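Physics for Non-Majors, Unit 6: Surface Tension and Wetting
Handout to go with the second lecture. Bring it to lab.

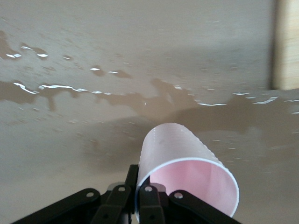 One student in last term's group asked why water on a table stops spreading at all, if gravity keeps pulling it flat. It is a good question and most of this handout is an answer to it.

6.1 What holds a puddle together

Water molecules attract each other. A molecule inside the liquid is pulled equally in all directions. A molecule at the surface has fewer neighbors above it, so it costs energy to have it there. The liquid tends toward the smallest surface it can manage. The energy cost per unit of area is called surface tension. For clean water at room temperature it is 0.072 newtons per meter.

Gravity works the other way and flattens the liquid. For small drops surface tension wins and the drop is nearly round. For large amounts gravity wins and you get a flat sheet with curved edges. The size where the two are even is called the capillary length. For water it is 2.7 millimeters. Remember this number, it comes up again in 6.3.

6.2 Contact angle

The contact angle is measured through the liquid, at the line where liquid, solid and air meet.

Less than 90 degrees: the surface is wetted. Clean glass is close to zero.
More than 90 degrees: the liquid beads. Wax and many nonstick coatings are in this range.

A real tabletop is never even. Grease, dust, old polish and scratches all change the angle from place to place, and the edge of the liquid catches on them. This is called pinning. It is the reason a spill has an irregular outline and small drops stay where they land. Pinning also lets a drop sit on a tilted surface without sliding - the front edge has a larger angle than the back edge.

6.3 Thickness of a puddle

A wide puddle on a level surface has a thickness that depends on the contact angle and the capillary length, and hardly at all on the volume. Pour more water and the puddle gets wider, not deeper. The formula is

h = 2 a sin(θ/2)

where a is the capillary length and θ is the contact angle. At 90 degrees this gives 3.8 millimeters. Lower angles give thinner puddles.

6.4 Soap

Soap molecules collect at the surface and lower the surface tension. The contact angle usually drops too, so the liquid spreads further. Hot water helps a little for the same reason, but the effect of soap is much larger.

Problems

1. A puddle has a contact angle of 60 degrees and covers 4000 square centimeters. Find its thickness and its volume. Ignore the edges.
2. Repeat problem 1 for an area of 283 square centimeters. Which of your two answers changed?
3. Explain why a drop can hang from the underside of a shelf.

Problem 3 needs a sketch with the forces marked. Hand in all three at the start of lab.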